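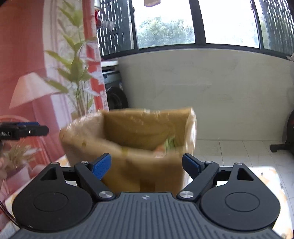 Minutes, Grostberg software group, Mon 4 December

1. April notes approved. No changes.

2. Bellis grasp planner. The new build was run on 491 logged grasps of packaged goods. Busum reported 90 percent agreement with the hand-labeled grasp points. Several of us were not impressed. Agreement on a log says little about crinkly bags next to a lined box, and the 21 worst cases were left out of the score. The group wants them put back in before anyone quotes the number again.

3. Perception. Shiny wrappers still break the depth estimate. The proposed fix is a smoothing filter - the same one we dropped in April. No one could say what has changed. 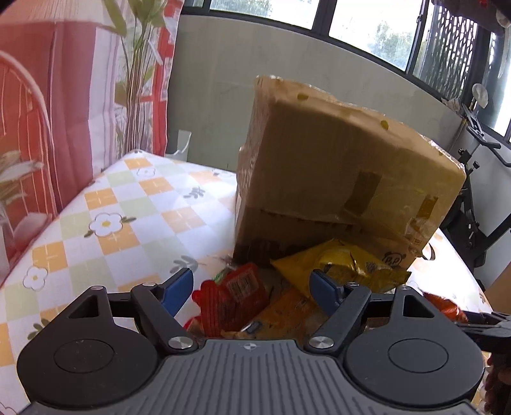 Busum replied that the filter now runs after segmentation, so the edges of a package should survive it. The group asked for a side-by-side run with the filter off.

4. Skarkix replay tool. Version 4 drops timestamps when two grippers log at once. Release on hold.

5. Next meeting: not set. Busum to send the full scores first.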